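When I finally got Jin-sol Chae on the phone it was a Tuesday, she had her mouth full, and she wanted to talk about cans.

"Everybody shows off their spice drawer," she said. "I want to see where you keep the stuff you forgot you bought!"

Jin-sol runs Plundum, a little newsletter on small-space storage (2313 readers, and I'm one of the noisy ones). Her thing right now is the two-tier rack. She tried 11 of them over the winter and kept one, and I asked her what was wrong with the other ten.

"Too deep," she said. "You lose a can at the back and you find it in August." She likes a shallow rack, pushed right up against the wall, with tall jars on top and the short tins down below where you can still get your hand in. 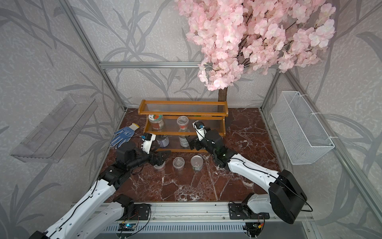 I told her my own shelf is a disaster — I stack things, I always have — and she groaned so loudly I had to hold the phone away. Her rule is that you take a few things down to the floor first, look at them properly, and only then decide what goes back up. "If you do it all standing at the shelf, you just shuffle," she said. "You move the jar left, you move the jar right, you make tea."

And how long should it take? She gives it 17 minutes. Her friend Matúš Rusnák swears it needs 30, but he reads the labels, all of them, out loud.

I asked about slats too, because I'd always figured solid shelves were better. She doesn't agree. "Crumbs fall through and you wipe once," she said. "Just don't put anything tiny up there."

She's doing baskets next month, the kind you hang on a wall, and she's already arguing with Boris Říha over how high they should go.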